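Speaker Notes
Gathering Examples for a Learning System: Working Practice at Haruna
Presented by Hadiza Akpan, Data Programs Office
Friday, August 30, 2019

Note to presenter: the session is planned for a general audience. Allow time for questions after the third section. Printed copies of the collection guide are to be placed at the entrance.

1. Opening

Good morning. On behalf of the Data Programs Office, I thank the staff of Cekach for their invitation and for the use of the hall.

My subject is the collection of examples. A learning system of the kind we are building under the Bestis project is trained on a record of tasks carried out on real equipment. Each record holds what the cameras saw and how the joints moved. We call one such record an episode. Our office is responsible for the episodes from the moment the operator begins until the file is accepted or refused.

As of the end of last month, the accepted set stood at 2493 episodes. I will speak to how they were gathered, and to several matters we would handle differently.

2. The work table

(Advance slide. Pause.)

We keep the work surface the same across sessions and allow the surroundings to vary. The surface is a green cutting mat with a printed grid. The grid was chosen by Dušan Mladenović, who wished operators to be able to return a plate to a stated position without measuring tools. The surroundings are left as they are. Boxes, screens and furniture may stand near the table, and the guide does not ask for them to be cleared.

The wrist camera sees a good deal of this background. It turns with the arm, so the picture may be tilted almost onto its side, and anything beyond the finger is often blurred while the arm is moving. We keep these passages. An early version of our acceptance check refused any file with heavy blur, and we lost 300 episodes to that rule before Mr. Akande's team withdrew it in January. The fingertip itself usually stays sharp enough to be of use, as it does in this view, where it is held just over the edge of a round white object.
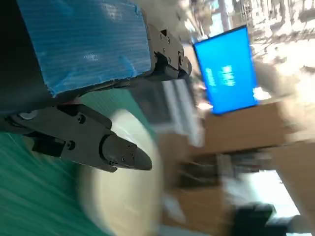 3. Objects and tasks

The task list was drawn up jointly with Arkell. It is made up of short household actions: lift, place, turn, hand over, set down on a plate. Each has a written start condition and a written end condition. The operator reads both aloud before beginning.

Objects are drawn from a numbered store. Some are rigid and simple. Others are awkward in shape or carry more than one color, and we have given these a larger share of the schedule than we first intended. The reason is practical. A grip that serves well on a plain block tells the system little about an object with a rounded top and something uneven on one side.

We also ask that the second hand remain in view where the task allows. Operators tended at first to park it well away from the table. Ms. Yusuf, who reviews the two-handed tasks, found that the later episodes, with the idle hand held close to the work, were easier to join to tasks in which both hands are needed. The guide was amended on her advice.

(Next slide. Point out the plate and the raised right hand. Do not read the caption.) 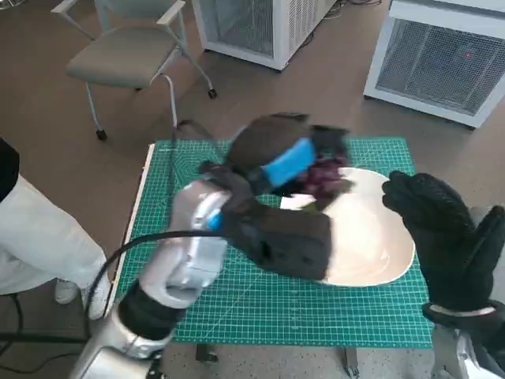

Figure 2. Lifting an object above the plate with the left hand; right hand raised beside the rim.

4. Review and acceptance

Every episode is reviewed by a person other than the operator. The reviewer marks the first contact, the lift and the release, and enters a short remark if the grip was changed partway through. A fumbled grip that is then recovered is accepted under its own label. A task left unfinished is kept in a separate set and is not counted in the total I gave earlier.

Review takes longer than collection. A single reviewer can clear up to 500 episodes in a month, and that pace does not hold when the tasks are new. We underestimated this in the first plan, and files waited several weeks to be read. By that time the operators could no longer recall why a session had been stopped. A remark sheet is now completed at the table before the operator leaves it.

5. Matters still open

Lighting. Bright areas behind the table can wash out part of the wrist view. Tamunoemi Chukwu is comparing sessions held in the morning with those held after dark - the results are due to the office next quarter.

Gloves on the robotic hands. Wear on the fingertips changes the grip over time. The glove number is now entered for each session, though it was not entered for the earliest ones.

Sharing. Arkell has asked for a portion of the accepted set. The terms are with our legal office, and I am not in a position to comment on them today.

6. Questions

(Invite questions. Technical questions on file format go to Nnamdi Akande, seated in the front row. Questions on two-handed tasks go to Ayodele Yusuf. Close no later than ten minutes before the hour, as the hall is booked.)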